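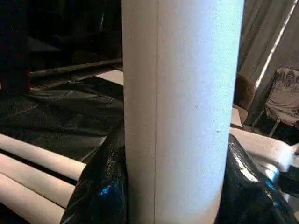 The tubes came with the apartment. When she signed for the place at Trellside in September, the woman in the rental office said the last tenant had left a few things in the hall closet, and that she could keep them or put them out by the bins.

The few things were three cardboard tubes the color of grocery bags, one white tube, taller and heavier than the others, and a roll of black plastic. She pulled it all out on her second evening, when she had a gray curtain up and a patterned chair but not much else. She spread the plastic out in the front room and laid the tan tubes on it side by side. The white one she stood on end, with the plastic bunched up around the bottom so it wouldn't tip.

She looked into the tan ones first. They were empty. She could see the kitchen light through each of them, small and round.

The white one had something in it. When she tilted it she could feel the weight slide. Both ends were capped and the caps were glued, and she didn't have a knife unpacked yet, so she left it standing and went to bed.

It stood there for 9 days. She ate her dinner on the floor next to it. She had taken a job in the parts office at Vistico, and the drive was longer than it had looked on the map, and by the time she got home she didn't want to open anything. Her own boxes were still taped. She lived out of the one marked BATHROOM, which had the towels in it and, for some reason, the can opener.

On the phone her sister asked what the place was like.

"It's fine," she said. "There's a tube."

"A tube of what?"

"I don't know yet."

"Well, open it," her sister said.

She did it on a night when it was raining too hard to go out for food. She found the kitchen knife in a box of shoes and worked it around under the cap until the glue let go. Inside was paper, rolled tight. She had to twist it like a cork to get it moving, and then it came all at once and she sat down hard on the plastic.

It was a map. It covered most of the floor when she got it flat, with a shoe on each corner. Somebody had drawn it by hand, in pencil first and then ink, and she could see where the pencil had been rubbed out. There was a river and a town called Zinine on both sides of it. Every street had a name and every house had a number. Behind the houses were gardens, and in the gardens the person had drawn the trees, and next to some of the trees, in very small letters, what kind they were. Plum. Plum. Walnut, cut down.

In the bottom corner it said Lukoševičius, and under that, 500 paces to the inch.

She had never heard of Zinine. She looked it up on her phone and got a few people with that last name and a company that sold valves. She tried the name in the corner and got more people. None of them seemed to draw maps.

In the morning she called the rental office before work. The woman there said the last tenant had been an older man who paid on time. He had moved out in a hurry, to live near his son, she thought. There was a forwarding address somewhere.

"Did he leave something valuable?" the woman asked.

"I don't think so," she said. "He might want it, though."

The woman said she would look. It took her until the afternoon. The address was in another state, 29 hours by car if you didn't stop, and there was no phone number with it.

She rolled the map up that night. It took three tries to get it tight enough to go back in. Before the last try she knelt down and looked for a while at the house nearest the bridge, where there was a bench, and a dog lying under it, no bigger than a grain of rice.

She taped the cap on, wrote the address on the side of the tube in marker and carried it to the post office on her lunch hour. The clerk asked if there was anything fragile in it. She said it was paper. He asked what it was worth, for the insurance, and she said she didn't know, and he put down the lowest amount on the form.

When she got home she folded the black plastic and put it back in the hall closet. The three tan tubes she kept out. She stood them in the corner by the window, and then she cut the tape on the box marked KITCHEN and started looking for a pan.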